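The cell was inherited from last year's group, who called it Mudgway. Our job for the term was to get both arms running reliably enough to sort cables into tubs, and to leave notes for whoever has it next.

## Mounting and wiring

Both arms are fixed to the front rail on black plates. The left plate had worked slightly out of square, so we slackened it, set it against a steel rule and tightened it again. Cable runs were checked at the same time, with each arm moved slowly by hand through its full reach. The slotted tray below the rail takes the slack.

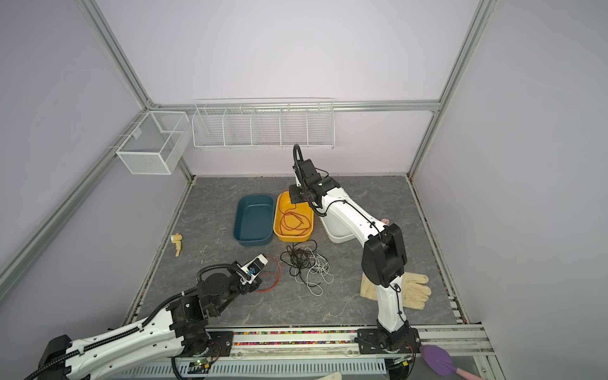
## Calibration

We used the Plemby software, version 2. Each arm is homed, then sent to 12 taught points over the board. The first run failed on the right arm at the points nearest the back wall. A worn connector at the wrist was the cause, and a spare from Casmont cured it.

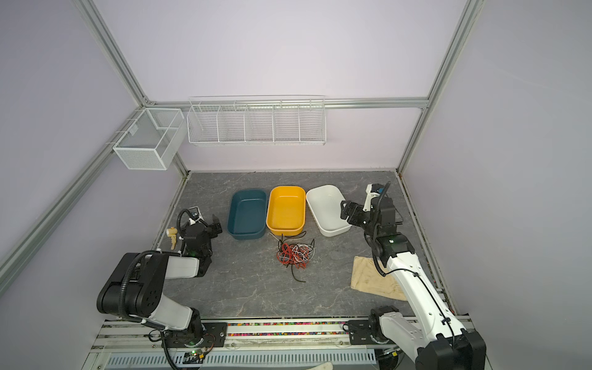

*Figure 2. Both arms over the board, with the three tubs in a row.*

## Routine checks

After the repair we logged 893 cycles and stopped every 500 to check the plate bolts and zip ties. The Kurkska test sheet asks for a start position to be written down before each run, and ours were too vague at first. We now list what each tub holds, for instance white cable in the teal one, the orange-brown cord in the yellow one and nothing in the white one. The bolts held, but one tie on the left arm needed replacing in March.

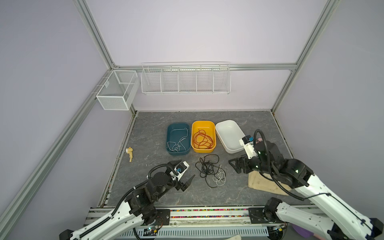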